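FOR IMMEDIATE RELEASE

LAWAL DEFENSE FUND ASKS COURT TO TOSS 288 BRIDGE MARCH CITATIONS

Motion filed this morning in Hevcombe Municipal Court. City says order to leave was given. Fund says marchers couldn't hear it and had nowhere to go if they had.

HEVCOMBE - The Lawal Defense Fund filed a motion today to dismiss all 288 citations written on the Clallerier Bridge during the May march against the city's new curfew. Every one of them is for the same thing, failure to disperse. Every one carries a fine plus court costs. First hearing is set for Sunday's special session, 2 p.m., Courtroom 6.

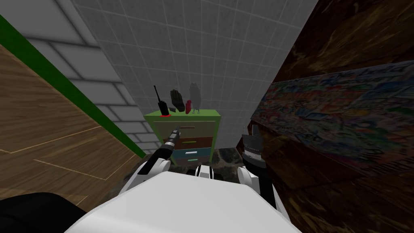 Kimutai Kashindye
Press Officer, Lawal Defense Fund

Quick background for reporters who are new to this. The march started at Plokel Square and headed for the courthouse by way of the bridge. Permit was in hand. The permit covered the bridge, both lanes, and said so on its first page. Police closed the courthouse end while people were still walking on from the Plokel side. A few minutes later the Plokel end was closed too. Then the citations started.

The city's position is that an order to disperse was read over a loudspeaker at the courthouse end. We don't dispute that somebody read something. Our motion says the order was not heard on most of the bridge, and that a person standing between two police lines can't disperse. Where to? The river?

We have signed statements from almost 100 people who were up there. They are attached to the motion. They include a nurse walking home from her shift who was not part of the march at all, a father with his kid in a stroller, and a man who sells pretzels at the Plokel end and was cited next to his cart. The pretzel seller asked which way to go and was told to stay put. He was then cited for not leaving. His statement is on top of the stack and worth reading in full.

WHAT THE MOTION ASKS FOR

Dismissal of all of the citations, with prejudice, meaning the city can't refile them.

Return of fines already paid. Some people paid right away because the notice told them their license could be suspended. That warning should never have been on the form. Failure to disperse is not a traffic offense in Hevcombe and the clerk's office confirmed as much to us in writing.

Release of the radio traffic from that evening. We asked for it under the state records law and got back a letter saying the request was "under review." Same letter twice, in fact, with the same typing mistake in our name.

If the court won't dismiss the whole group, the fund is asking for seperate hearings so that each person can be heard on their own facts. The city attorney wants to run them in batches. We object to that. People at the two ends of the bridge heard different things and were told different things, and a batch hearing flattens all of it.
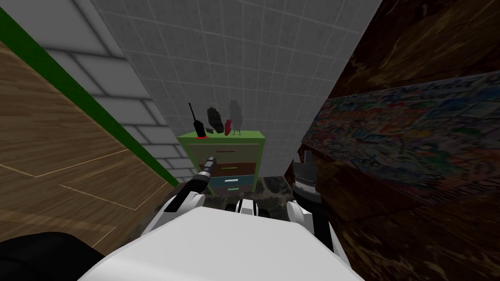
Rendering: two robot arms reaching forward, patterned wall at right.

STATEMENT FROM THE FUND

The following may be quoted and attributed to Kimutai Kashindye, press officer:

"These folks had a permit. They walked where the permit told them to walk. The city shut both ends and then wrote tickets to everybody in the middle. We've asked for one example of a person who could have left and didn't, and we're still waiting on it.

"The city attorney has said in public that dropping the citations would send the wrong message. A citation isn't a message. It's an accusation, and you need evidence for it. If they have it, bring it Sunday."

IF YOU WERE CITED

Please don't pay yet. Paying may count as a plea. Call the fund first or come by the front desk at Plokel Square, weekdays. Bring the yellow copy of the citation if you still have it. No yellow copy, come anyway, we can pull the number from the court list.

If you allready paid, call also. You are covered by the motion but we need your receipt or a bank record.

You do not have to come to the hearing. The fund's attorneys will appear for anyone who has signed a representation form. You are welcome to attend and sit in the gallery. Doors open half an hour before. Bags get searched, no signs allowed inside, phones off. Court rules, not ours.

If you have video from the bridge, keep the original file on your phone or camera. Don't trim it, don't add captions, don't send it through an app that shrinks it. Call and we'll set up a time to copy it. Sound matters more than picture here. Even a clip pointed at the pavement helps if it was recording when the loudspeaker was going.

MEDIA NOTES

Copies of the motion at the front desk, paper only for now, scanned version going up later today. Names and home addresses of people cited have been blacked out. Please don't publish them if you get them from the court list. Several people have had calls at work.

Interviews: the fund can connect you with people who were on the bridge and have agreed to talk. The nurse is available by phone, evenings only. The pretzel seller is available most mornings, at the cart. Attorneys will not comment before the hearing but will take questions on the courthouse steps right after.

No cameras in Courtroom 6. Sketch artists ok with the clerk's permission, ask ahead.

ABOUT THE FUND

The Lawal Defense Fund provides free legal help to people in Hevcombe who are charged or cited in connection with marches, pickets and public meetings. It takes no money from the city or from any political campaign.

Contact: Kimutai Kashindye, press desk, Lawal Defense Fund, Plokel Square, Hevcombe

###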